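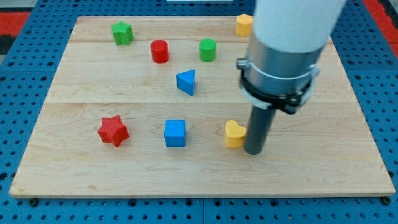 # Shape Blocks: Gallery

The Giraldo Learning Collection holds 469 sets of sorting and building pieces, lent to schools and family centers throughout the year. The pages of this gallery present selected sets.

**Set 5, colored shapes.** Eight blocks in red, green, blue and yellow, set out on a pale maple board. The set includes two stars of different form: the green star has five points and the red star has six.

Cylinders are supplied in red and green and are similar in size. The blue pieces are a cube and a triangular prism; the yellow pieces are a hexagon and a heart.

**Use.** The set is suited to sorting by color, matching by outline and early naming of shapes. Borrowers may combine it with the Flerkitz outline cards, which are requested separately.

**Loans.** Requests for the fall term are accepted through July. Please quote catalog number 3435 and return all eight blocks together in the bag provided. Missing pieces should be reported to the Trutell Street desk.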